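Notes from the Grivthorpe Table
July 10, 2020

Setting the Table for a Smaller Crowd

Hello again, dear readers, and thank you for all the kind messages after the last newsletter. I'm still working my way through them (slowly, with iced tea), and if you wrote to me about your grandmother's relish tray and haven't heard back, please know that I read it twice and that an answer is coming.

I want to talk about dinner for a small number of people, which is what most of us have been having since the spring. For years the long supper at Grivthorpe was the thing I planned my whole summer around. Last year we had 219 people under the trees, and I spent most of the evening walking back and forth with pitchers and hardly sat down at all. This year my table has held four, and once six, with the chairs spread out across the back lawn so that we had to raise our voices a little. I have missed the crowd more than I expected to. But I've also eaten my food while it was still warm, and I have had whole conversations from one end to the other, and I find I'd like to keep some of that when the big suppers come back.

So many of you have asked how to make a plain weeknight meal feel like an occasion, and my first answer is always the same. Clear everything off. I mean the mail, the charger cords, the puzzle that has been sitting there since April, the bowl of fruit you keep meaning to do something about. Put it all in a basket and carry the basket to another room. My mother did this every evening of my childhood and I thought it was fussy of her, and now I do it myself and feel the day change over from one thing to another. 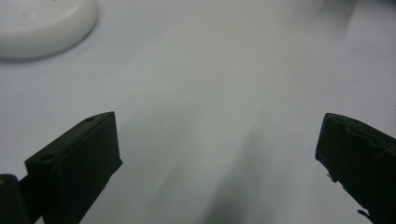 Then think about what you'll be eating and bring out only what the meal needs. If it's soup, you want bowls and spoons and something to put the bread on. If it's corn on the cob, you want the big platter and a great many napkins, and you can leave the good ones in the drawer. I used to lay out every fork I owned because I thought it looked generous, and then I washed every fork I owned, and one summer it dawned on me that the guests hadn't touched half of them.

I'm partial to cloth napkins, even for the two of us, even for scrambled eggs. Mine come from a bundle I bought at the Sandberg rummage sale years ago, and no two of them match anymore. They've been through the wash so many times that they've gone as soft as an old pillowcase. You don't need to iron them. Pull them straight while they're damp, fold them in quarters, and lay a heavy cookbook on the stack overnight.

For flowers, I would go low and loose. A tall arrangement is lovely on a sideboard and a nuisance at dinner, when everyone has to lean around it to ask for the salt. Three or four short jars with a few stems each will do more for you, and you can push them aside when the pie comes out. Zinnias are just starting here. Mint is always willing, and so is dill once it has bolted, and I've been known to use carrot tops when the garden let me down. Change the water every morning — I forget too, and you can smell it by the second day.

Candles are a matter of taste, and of wind. Outdoors I've given up on tapers altogether and use votives set down in jelly glasses. Indoors I like two candles and the overhead light off, and I like them unscented, so that the chicken gets to smell like chicken. 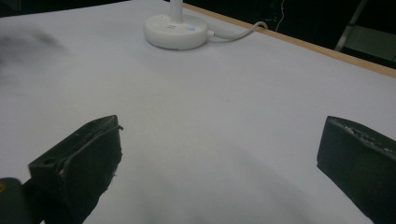

A word about serving. When there are only a few of you, it's tempting to fill the plates at the stove and carry them in, and on tired nights I do just that. But passing dishes is one of the small pleasures of eating together, and children especially seem to eat better when they've had a hand on the spoon. If you're sharing a meal outdoors with another household this summer, you'll want to do it differently, of course. We've been making up a separate tray for each family, with its own little salt dish and its own butter, and it has been such a hit with the younger set that I suspect we'll go on doing it. There's something about having your own tray!

I've also gone back to the Premis cookbook, the spiral one with the stained green cover that so many of you have at home. The cold cucumber soup on page 261 wants more salt than it says and a good deal less onion. Make it in the morning and don't taste it until it's been in the icebox through lunch. The recipe claims to serve eight, and I'd say it serves four people who have been out pulling weeds.

Now for a little business. The supper fund stands at nearly $2,000, all of it from your jars and envelopes, and since there will be no long supper in August, we have decided to put it toward grocery boxes for neighbors along the Tak road. If you'd like a box, or know a household that would be glad of one, leave a note in the tin by the Grivthorpe gate. Names aren't needed, only an address and how many people are eating. If you can spare tomatoes, beans or summer squash, the crates are under the porch roof, and they're emptied every evening before dark.

Next time I'll print the relish tray letters, or as many as will fit, along with the plum cake that three of you have asked for. Please send me your own small-supper menus too, and tell me what you're using for flowers.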